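Hetura Round Table, white top
Section 4: Placing the table and setting out equipment

Read section 3 (Fitting the base) before you start. The base bolts must be fully tightened before anything is placed on the top.

4.1 Position

1. Stand the table on a level floor. Turn the adjustable feet until the top no longer rocks.
2. Leave 70 cm between the rim and the nearest wall on any side where a person will sit.
3. Push chairs in until the backrest is close to the rim. Do not let metal armrests strike the edge.
4. Keep waste bins against the wall, clear of chair legs.

4.2 Equipment and cables

1. Place screens and power boxes near the rim, on the side away from the seated user's working hand.
2. Take cables over the rim at one point only. Leave enough slack for the screen to be turned without pulling.
3. Keep the middle of the top free for the work in hand. Bottles should stand upright with their caps closed.

CAUTION: A cable hanging over the rim can be caught by a chair. Secure it to the base with the clip supplied — do not use adhesive tape on the white finish.

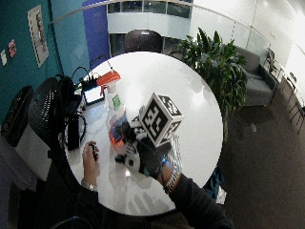

Can the top be wiped with a spray cleaner?
Use a mild, non-abrasive cleaner sprayed on to a soft cloth. Do not spray the top directly, as liquid may collect under equipment.

4.3 Lighting and glare

The white top reflects ceiling lights. Check for glare from the seated position before fixing the place of a screen.

1. Switch on all the lights normally used in the room.
2. Sit down and look across the top towards the screen.
3. If a bright patch lies in front of the screen, move the screen along the rim or change its angle.
4. Repeat after dark where the room has large windows.

NOTE: Lamps of 3000 K give the top a warmer tint than lamps of 4000 K. The finish itself is unchanged.

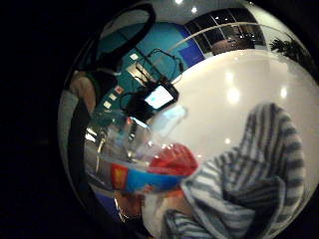

Fig. 4b — Ceiling lights, reflections on a glossy white surface, and a lit screen

4.4 Moving the table

Remove all equipment and unplug the power box first. Lift by the base with two people. Never drag the table by its rim.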